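The Night the Arm Forgot Where It Was

For 13 hours straight, the patching arm at Grønli had done everything right. It reached into the rack, found the port, lined up the connector, pushed, let go. Maj-Britt Fjeld had gone upstairs for coffee. When she came back, the arm was pressing steadily on bare metal beside the port, with all the patience in the world.

"It was so confident!" she says, and she is still delighted by it months later. "The log said 17 clean insertions in a row, and the last four had never touched a jack."

Greltimero is a small project with a wonderful goal – to get an ordinary arm to do the fiddly cable work that wears out people's wrists and tempers in server rooms. Fjeld writes the motion code. Märta Engström, who came over from a firm called Pravavari, looks after everything with a bolt in it.

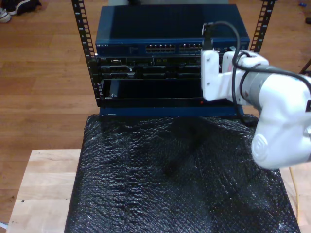

Cable work at Grønli: the gripper reaches in toward the rack and its NETGEAR switch.

What had slipped? The obvious suspect was the vision software, and Fjeld spent most of September inside it. She replayed 437 approaches and found nothing worse than a slow frame. Then Engström plotted where each attempt had ended up, and there it was, a lovely smooth curve creeping off to one side, a hair at a time, always the same way.

Software errors tend to jump. A curve like that made her think of something mechanical, and she went straight to the foot of the arm with a hex key.
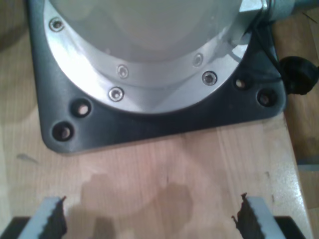 Two bolts under the mounting plate had backed out by less than a quarter turn. Every time the arm stretched and stopped hard, the base rocked by an amount you could never see, and the fingers out at the far end multiplied it. The force check should have caught the misses, but its limit had been set low enough that leaning on a faceplate counted as a good push.

That second part is what worries Engström. A crushed jack is cheap. An arm that reports success while shoving at the wrong thing, with a person's hand perhaps nearby, is a safety problem, and she stopped all runs until the check was rewritten.

The new one tugs gently on the cable after each insertion and waits for the link to come up. The bolts get a torque check every 87 cycles, and a team in Usmont has already asked for the procedure.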